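Soledad Quintana
8/13/20

I want to tell you about my dining room, because many of you asked me how is the progress after we moved to Drulside. It will be a few posts, be patient with me please.

First thing: the big table. I was looking for a table since February. My husband wanted wood, I wanted something with color. In the end I found one with a marble pattern in pink, red and cream. He said it looks like a slice of ham. I still bought it.

I paid 310 for it, plus 30 for the delivery. The driver and my cousin Ezequiel carried it up the stairs and I was holding the doors and saying "careful, careful" the whole time. I think they did not enjoy my help.

Second thing: the cabinet. It is the light one with wood grain, and it stands against the back wall. I wanted to keep papers in it, but now it has tablecloths, candles, batteries and one drill.

For one week the top of the cabinet was only for keys and letters. Then I opened the box where my mother's tea things were packed, and I put everything there in one evening.
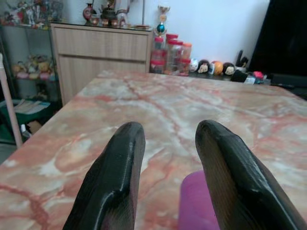 The table with the tea things behind it, and the trophy on the right.

The teapot is the dark one, with the small brown cups around it. My mother made tea for visitors in it, and for us children she used a different pot, an ugly one. So for me this pot still means that somebody important is coming.

The small reddish-brown vase is from a shop in Tulumance. I never put flowers in it. The neck is so narrow that maybe one stem can enter, and then it looks sad.

Daranee asked me if the tall white piece is not too tall for the others. Maybe yes. I tried it on the left side, next to the vase, and it was worse. It stays on the right until I have a better idea.

The trophy with the teal ball is from my son's table tennis, second place. He says it is embarrassing and I should put it in his room. I told him that in his room it will be under a T-shirt in five minutes.

How I clean the table: a soft cloth, warm water, a very little soap, then a dry cloth. Jacqueline told me to use vinegar. Please ask the seller before you do it with yours, mine said no.

Next I must find chairs. I want six and they should not be pink. If you know a good place near Drulside, write me here. I will read everything tonight after dinner.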